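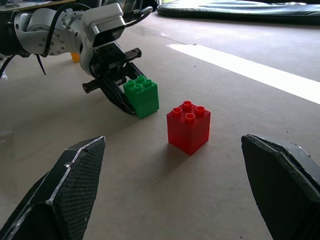 Comunidad Mimgate > Automatización y robótica > Compras y presupuestos

Presupuesto para un puesto con dos brazos: ¿qué partidas me estoy dejando?

Preguntado el 13 de febrero de 2019
Etiquetas: dos brazos, pinzas, presupuesto, repuestos

Tengo que entregar una solicitud de compra para montar un segundo puesto de manipulación con dos brazos. El primero lo heredamos ya montado, así que nunca hemos hecho la lista completa y no sé cuánto costó cada cosa. El trabajo es sencillo: coger bloques de construcción de juguete de encima de un tablero, acercarlos, pasarlos de un brazo al otro y encajarlos. Más adelante queremos hacer lo mismo con piezas propias de plástico, de tamaño parecido.

Lo que tengo apuntado de momento:

Dos brazos con su pinza paralela de dos dedos (oferta de Skularau, plazo de entrega hasta octubre).
Una cámara de muñeca por brazo y otra más arriba.
Ordenador de control.
Mesa y tablero.
Juego de dedos de repuesto: 172 euros el par según la oferta.
Cables de repuesto: sin precio todavía.

Para todo lo que no son los brazos ni el ordenador me han dado un tope de 2.082 euros, impuestos incluidos. No es negociable este año.

Mis dudas son estas. Primero, cuántos pares de dedos conviene pedir de entrada. Segundo, si merece la pena la mesa técnica que ofrece Clulent o basta con una mesa normal y un tablero encima. Tercero, si hay alguna partida que siempre aparece después y que debería meter ya. Me interesa sobre todo la opinión de quien haya tenido que pagar estas cosas, porque los folletos los tengo todos.
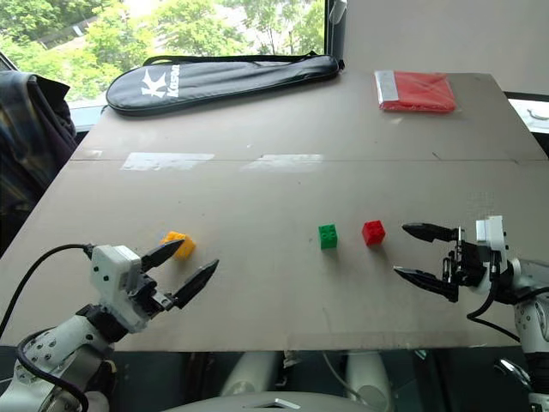 El montaje con los tres bloques sobre el tablero y las dos pinzas abiertas.

Añado un dato que me piden en los comentarios: se usa unas horas al día, no es producción. Y el local es compartido, la mesa no puede ir anclada al suelo.

Comentarios a la pregunta

- ¿La oferta de los brazos incluye las pinzas o van aparte? En la nuestra iban aparte y nos enteramos con el pedido firmado.

- Incluidas. Lo he vuelto a mirar y pone pinza y un juego de dedos por brazo. Los soportes de las cámaras no los menciona.

- Pues pregunta por los soportes.

Respuesta 1 (aceptada)

Llevo las compras de un taller con dos puestos parecidos. Te contesto por orden.

Dedos. Pide 4 pares además de los que vienen montados. Es lo que más se gasta, sobre todo la superficie de agarre y el canto de la punta, que va rozando con el tablero cada vez que se coge algo bajo. Con bloques de ese tamaño la pinza trabaja casi a ras de mesa y los golpes se los lleva la punta. A 172 el par son 688 euros, un tercio de tu tope, y entiendo que duele. Antes de pedirlos pregunta si venden la almohadilla suelta. Nosotros compramos dos pares completos y el resto en almohadillas, y la partida bajó bastante. Si no las venden sueltas, pide dos pares ahora y deja los otros dos para el presupuesto siguiente, pero que conste por escrito el precio.

Mesa. Una normal sirve si no baila. Comprueba el peso de cada brazo y el momento máximo que da el fabricante, y que el tablero no flexione cuando los dos brazos están extendidos. La de Clulent está bien hecha, pero pagas ranuras y anclajes que con el local compartido no vas a usar. Lo que sí compraría aparte es la superficie. Un solo panel, si cabe por la puerta. Con dos paneles juntos queda una junta, y una pieza pequeña apoyada justo encima se inclina. Si no hay más remedio, coloca la junta lejos de la zona donde se encajan las piezas.

Que la superficie sea mate. En tu foto se ven reflejos de la ventana en el tablero. Para una persona no es problema, para las cámaras puede serlo según la hora. Mete en la lista un estor para la ventana o un panel opaco, y una luz fija. Sale mucho más barato que cambiar las cámaras.

Partidas que aparecen después:

Cables. Los de las pinzas y los de las cámaras se doblan siempre por el mismo sitio. Un repuesto de cada tipo, más bridas reutilizables y guías. Si dejas un bucle suelto, comprueba que no se enganche con el otro brazo en todo el recorrido.
Soportes de cámara. Ya te lo han dicho arriba.
Parada de emergencia, si no viene en la oferta. A veces figura como accesorio.
Transporte y descarga. En el segundo puesto nos cobraron 502 euros que no estaban en ningún papel anterior.
Tornillería y llave dinamométrica pequeña. Compra los tornillos en bolsa, de las medidas que indique el manual.
Piezas de prueba. Los bloques cuestan poco, pero compra varios juegos iguales de una vez. Si luego repones con otra marca, el encaje puede cambiar.

Yo repartiría el tope así: primero transporte, parada y soportes, que sin eso no arrancas; después dedos y cables; con lo que quede, mesa y luz. Y deja un margen sin asignar.

Comentarios a la respuesta 1

- Lo de las almohadillas me sirve. He escrito a Skularau y las tienen sueltas, en bolsa de diez. Me falta el precio.

- Mira también si van pegadas o atornilladas. Si van pegadas, suma el adhesivo que recomienden y el rato de cambiarlas.

- ¿Los 502 eran por los dos brazos o por cada uno?

- Por el envío completo, dos bultos y plataforma elevadora.

Respuesta 2

Nosotros lo compramos todo a Chambi, que lo trae en un paquete con mesa, y nos olvidamos. Más caro pero una sola factura. No sé si hacen envíos a toda España, pregunta.

Comentarios a la respuesta 2

- ¿El paquete incluye repuestos?

- Creo que un juego de dedos. Tendría que mirarlo.

Respuesta 3

Un par de cosas que no he visto arriba.

Si los dos brazos van a trabajar a la vez en la misma zona, mide la separación entre las bases antes de comprar la mesa. Con las bases demasiado juntas las muñecas se estorban en cuanto acercas una pieza a otra, y con la cámara encima de la muñeca el volumen es mayor del que sale en el plano de la pinza. Pide el plano con cámara y cables puestos. Si no lo tienen, haz una plantilla de cartón a escala y pruébala sobre el tablero. A nosotros nos obligó a cambiar una mesa de 120 por una de 160, y la primera ya estaba pagada.

Deja además espacio libre alrededor de la zona de trabajo. En un local compartido la gente apoya bolsas en la mesa y al final el área útil es menor que la medida del tablero. Yo sumaría un estante o un carro para las cosas personales. Es una tontería de partida, pero conviene que esté en la solicitud, que luego no la aprueba nadie.

Sobre los dedos no estoy del todo de acuerdo con la respuesta aceptada. Para unas horas al día, dos pares de reserva me parecen suficientes el primer año. Los cuatro los pediría si fueras a cambiar a piezas con aristas. Depende también del plazo: si los repuestos tardan lo mismo que los brazos, entonces sí, pide más.

Comentarios a la respuesta 3

- Los repuestos los dan en tres semanas. Voy a pedir dos pares y una bolsa de almohadillas, y el carro lo meto junto con la mesa.

- Pide que te pongan las tres semanas en la oferta.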